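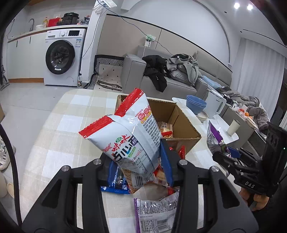
Llevo desde febrero intentando aprender a leer chino por mi cuenta, y este mes por fin he cambiado de método. Había empezado con Zudano, una aplicación de tarjetas que me tenía repasando palabras sueltas como «tractor» o «embajada» (¡muy útiles para mi vida diaria!), y acabé aburridísima. Ahora leo envoltorios. Una bolsa blanca con la parte de arriba roja, por ejemplo, lleva 好味 en caracteres enormes: hǎo wèi, «buen sabor», dos signos que ya no se me olvidan ni queriendo.

Lo de la letra pequeña es otra historia — con las tablas nutricionales tardo una eternidad —, pero como se repiten tanto de un producto a otro, se van quedando: energía, proteínas, grasas, sodio. Me he puesto de meta 6 caracteres nuevos por semana y los copio a mano en un cuaderno cuadriculado, que para los trazos va de maravilla.

Si alguien quiere apuntarse, en el foro de Gezer hemos abierto un hilo de lectura para principiantes. Somos unos 13 y se admiten preguntas de todo tipo, también las de tonos, que a mí me siguen saliendo fatal.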